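Handheld und Modul pflegen: Tipps für Gerät, Hülle und Spielplatz

Wer abends im Bett oder auf dem Sofa spielt, kennt das Ergebnis: Fettfilm auf dem Display, Krümel am Steckplatz, ein Akku, der nach zwei Stunden aufgibt. Die meisten Schäden an tragbaren Konsolen entstehen durch Staub und falsche Lagerung, seltener durch Stürze.

Vor dem Putzen ausschalten, Netzteil abziehen, Spiel herausnehmen. Kontakte nur mit einem fusselfreien Stäbchen und etwas Isopropanol abwischen, danach 10 Minuten offen liegen lassen. Nicht in den Steckplatz pusten.

Eine feste Ladestelle neben dem Bett spart Sucherei. Die Höhe für ein Wandbord vorher ausmessen und direkt an der Wand anzeichnen, am besten mit Bleistift. Rotstift schlägt beim Überstreichen gern durch.
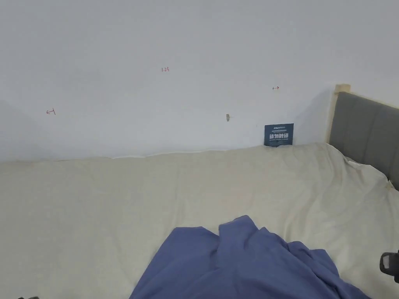

Wand am Bett mit roter Markierung und dem Maß 1.23

Den Akku bei längeren Pausen halb geladen weglegen und alle 2 Monate nachladen. Im August gehört das Gerät nicht auf die Fensterbank und schon gar nicht ins Auto. Über 30 Grad altert die Zelle deutlich schneller. Madhu Rastogi von der Werkstatt Prastau rät außerdem, beim Laden die Schutzhülle abzunehmen.
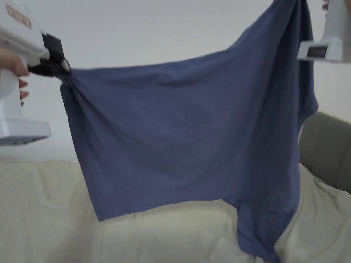 Displays verkratzen meist beim Putzen. Küchenpapier und Taschentücher sind zu rau, Glasreiniger greift manche Beschichtungen an. Ein Mikrofasertuch, leicht mit destilliertem Wasser angefeuchtet, genügt. Wer keines hat, nimmt ein altes, weiches Stück Stoff, etwa aus einem blaugrauen Kleidungsstück wie diesem, und schneidet Nähte und Aufdrucke weg. Vor Gebrauch ohne Weichspüler waschen, sonst gibt es Schlieren.

Klebrige Tasten einzeln mit einem feuchten Stäbchen umfahren und mehrmals drücken. Bleibt eine hängen, muss das Gehäuse auf. Bei Modellen mit verklebter Rückseite lieber in die Werkstatt geben.

Module und Speicherkarten beschriften und stehend in einer Box mit Deckel aufbewahren.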